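Call for participants: the Wiped Down study of everyday table clearing

Do you wipe round the can or pick it up first? Do you start in the middle of the table and work outwards, or go straight for the sticky bit? We would love to find out, and we are looking for 20 people in and near Bosgate to come and clear tables with us over the winter.

Wiped Down is a small study run from the Tahiri rooms in Firkalside. We are interested in the ordinary jobs that most of us do several times a day and hardly ever talk about: clearing a table after lunch, dealing with a puddle of squash, deciding whether a drinks can is finished with or still belongs to somebody. There is a surprising amount of skill in all this (and some very strong opinions, as we found when we ran a trial in our own tea room!).

You don't need to be tidy to take part. You don't need to be untidy either. We want people who clean for a living, people who share a kitchen with five others, parents of small children, people who live alone and eat at the same table they work at, and anyone who simply fancies an afternoon doing something a bit different. You should be 18 or over and able to stand or sit at a table for short spells, with as many breaks as you like. One of our tables can be lowered for anybody who would like to work seated or who uses a wheelchair. Left-handers, please do get in touch — we had hardly any in the trial and we missed you.

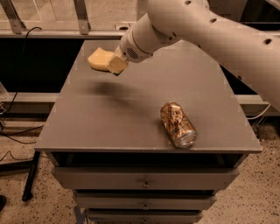

Firkalside, 2023-09-07

What you will be doing

Each person comes for two visits. On the first you will clear and wipe a series of small tabletops, each set out a little differently. One might have nothing on it but a sponge and a can lying on its side. Another might have crumbs, a saucer and a pile of post. We will ask you to do the job just as you would at home, at your own speed, and then to talk us through the choices you made. Where did the can go? Did you rinse the sponge halfway through, or turn it over and carry on?

The second visit is more of a chat. We will sit down with tea and look at a few different ways of doing the same job, including yours, and you can tell us which ones would drive you up the wall. People in the trial got really stuck into this part, and two of them stayed on for an hour arguing about whether cloths are better than sponges. We had to lock up in the end.

Please wear clothes you don't mind splashing. Sponges, cloths and gloves are all provided, and we use plain washing-up liquid and warm water. If you have a skin condition or an allergy, tell us when you apply and we will sort out something that suits you. You are also very welcome to bring your own favourite cloth.

What you get

Visits last 90 minutes each, and you will receive 8 pounds in travel money every time you come, plus a 40 pound shopping voucher at the end of the second visit. There is tea, coffee and usually cake. We will also send you a printed copy of the booklet we are putting together from everyone's answers, which should be ready in February.

Taking part is entirely up to you, and you can stop whenever you like without giving a reason. Your name will not appear in the booklet or in anything else we write. If you would like to see the full information sheet before you decide, ask and we will post one or email it over.

How to join in

Write to us with a few lines saying who you live with (if anyone), what sort of table you eat at, and which times of day suit you. That is all we need to begin with. Morning, afternoon and early evening visits are all possible. We will reply to everybody, and if the places have gone we will offer to put you on the list for the next round, when we hope to look at draining boards.

The rooms are on the ground floor with level access, five minutes on foot from the Fleltalden bus stop. There is a bike rack by the door and a small car park behind the building, free for visitors.

Please pass this on to anyone who might enjoy it, especially people who always end up doing the washing-up!

Contact: Wiped Down, Tahiri Rooms, Firkalside | © Wiped Down 2023 | Back to top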